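Stones and hats, Mon 29 July

On Saturday I took the early bus to Ollby to see the old quarry. I have wanted to go for a long time, but it is 40 minutes each way and in winter the path is closed. I packed water, a hand lens, my black hat and two rolls with cheese.

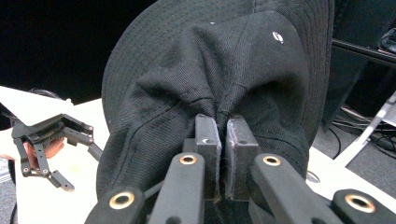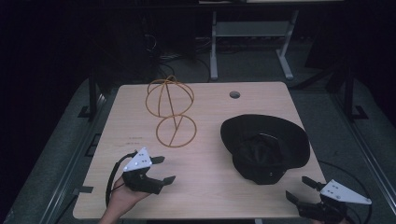 The quarry was opened for building stone, and half of the church in Wurville is made from it. The lower beds are a grey limestone, quite hard, with many broken shells. Higher up the rock becomes yellow and soft, and one can rub it to sand with a thumb. Between them is a thin band of clay, and there I spent most of the morning.

I found 11 pieces worth to keep. Most are small oysters, but one is a sea urchin, complete except for a little damage on one side. I left the larger blocks alone, as the sign at the gate asks. My notebook from last August says the clay is at the height of my knee. Now it is almost at my waist, so either the floor was dug out or I measured badly. I suspect the second.

What I still do not understand is why the urchins come only from the eastern corner. The old guide to the district, which has 67 pages and not one good map, does not mention them at all. If somebody reading this knows the quarry at Zornton, where the same clay should appear, please write to me. I would like to compare the two places before the path closes again.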